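Home » Support » Frequently Asked Questions: Iron and Manganese in Private Wells

The answers on this page apply to homes served by a private well. Customers on a municipal supply should contact their water utility first.

Why does my water leave orange stains?

Orange or reddish-brown stains on sinks, tubs and laundry are most often caused by iron. The metal is dissolved when the water leaves the ground and turns to rust once it meets air. Black or dark brown stains usually point to manganese.

Is iron in well water harmful?

At the levels found in most household wells, iron affects taste and appearance. Manganese should be discussed with your physician or local health department, particularly if infants drink the water.

How do I have my water tested?

Amaral accepts samples by mail or at the service counter. Run the cold tap for 4 minutes before filling the bottle, and return it within 36 hours. Results are reviewed by Sandamali Mollah, laboratory supervisor, and sent to the account holder in writing.
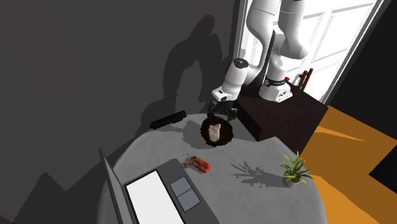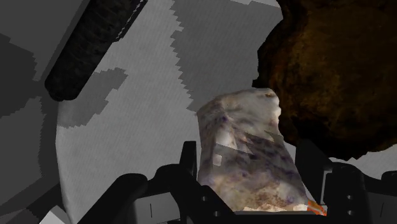 Which filter is right for my home?

The choice depends on the test results, the pH of the water and the flow rate of your pump. The Preline cartridge is intended for low levels of dissolved iron. The Grulavex tank system is recommended where iron and manganese occur together, or where a sulfur odor is present.

Will a water softener remove iron?

A softener can remove small amounts of dissolved iron. It will not remove iron that has already turned to rust, and heavy use for this purpose may foul the resin.

How often must the filter be serviced?

Preline cartridges are replaced every 180 days. Grulavex tanks clean themselves by backwashing every three nights and should be inspected once a year. Customers who shut down a seasonal home in December must drain the tank first.

Whom do I contact about a warranty claim?

Please write to Damián Ojeda, Customer Accounts, and include your serial number and a copy of the most recent test report. Claims are answered in the order received.

Page last reviewed: 17/09/2021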